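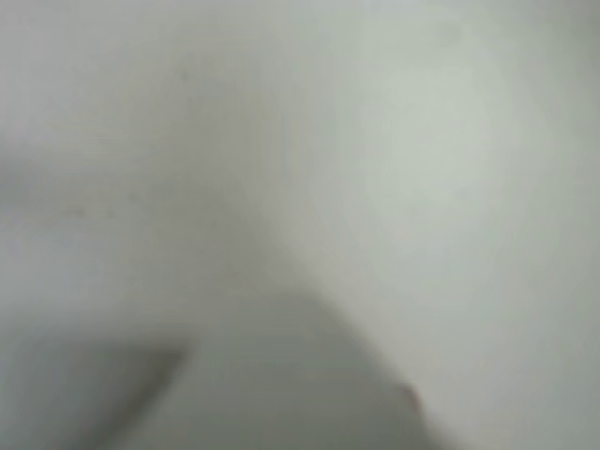 Gray on gray, February.

Gizella Kun had been told the picture was of a table, and she was prepared to believe that much.

"Look at the left side," Adi Ginting said. "Those little streaks."

"I see smudges."

"My aunt saw handwriting."

"Your aunt saw handwriting on a potato." She put the print down on the counter and went back to her soup. Adi had driven in from Orncombe with two prints in an envelope, and he had not taken off his coat.

He tapped the bottom of the picture, where something gray came up to a soft point. "And this?"

"A gray thing."

"Olga Campos says it's a hill. The one behind Fisar, where the chapel was."

Gizella had known Olga Campos for 22 years and had heard her find that hill in a coffee stain, a water bill and the back of a dog. She didn't say so. She asked what Olga wanted for it.

"Why would she want anything?"

"Adi."

He looked at the stove. "Fifty-seven dollars. For the pair."

"For the pair," Gizella said. She turned the first print upside down, and the hill hung from the top like a wet sock. She turned it back. There was a bright patch up in the right corner, and she supposed that was somebody's soul, or would be by spring.

"You always do this," Adi said. "You decide first and then you look."

"I looked. It's a blur. I could get you one of these by breathing on a window."

He slid the second print out of the envelope, and he was slower about it than he needed to be. 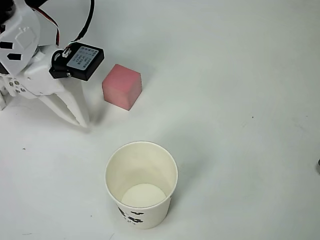 The Pink Cube

It was sharp, at least. A white tabletop, a long white finger pointing down at it, and a pink cube sitting a little crooked off to the right. Gizella held it near the lamp.

"What does Olga say about this one?"

"She says it's the same table."

"That I'll accept."

"She says the cube is the part that matters."

"What part? It's a cube." But she kept hold of it. The pink was the pink of the erasers they used to sell at Hakala's, and she had not thought of Hakala's in a long time. The corner of the thing pointed down and to the left, at nobody in particular.

"Well?" said Adi.

"Tell her thirteen," Gizella said. "And only for this one."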